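Training grasping policies from handheld gripper recordings – how many demos before it generalizes?

Posted by Ploltdale, 12 Nov 2022

Our student group has been reading up on learning manipulation from handheld grippers, where you walk around doing the task yourself and the arm never appears until test time. We love it! We have 154 demos of one task (reach for an object standing on a table, close, lift) and our policy does well on the table we recorded on. Move it to the room next door and it falls apart, reaching short nearly every time.

A typical view from our set, fingers open, with the stand further up the table:

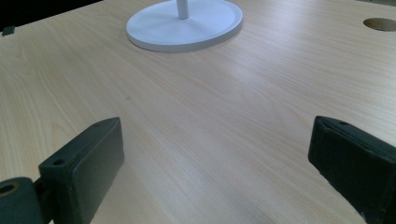 Gripper view during an approach, round white base ahead.

Do we need more demos, or different ones? We still have two weeks of lab time.

Gamage
Different ones, definitely. I went through the same thing in October and it was the most fun I've had with a failed experiment. We had 2929 demos, nearly all from one room, and a smaller set of 54 spread over lots of rooms did better on tables it had never seen. I trained both three times because I didn't believe it.

With your view I'd also worry about the wood. Between the fingers there's mostly bare tabletop with a bit of shine on it, so the policy may well be picking up the grain and the reflections as distance cues. Try a cloth on some runs, change the lamps, start from higher and lower. Keep a couple of tables out of training completely and only score on those – then you'll see the gap close as you add places.

Rultel
more data always helps imo. what camera is it

Pak-hei Wei
Agree with Gamage on variety. One more thing to check on the reaching short: latency. If your images and gripper poses are even slightly out of step, the policy learns the wrong distance, and a familiar table can hide that. Wave the gripper in front of a printed marker, plot both tracks and shift one until they line up. It's an afternoon's work and very satisfying when the curves snap together. Please post what you find, I'd love to see the plots!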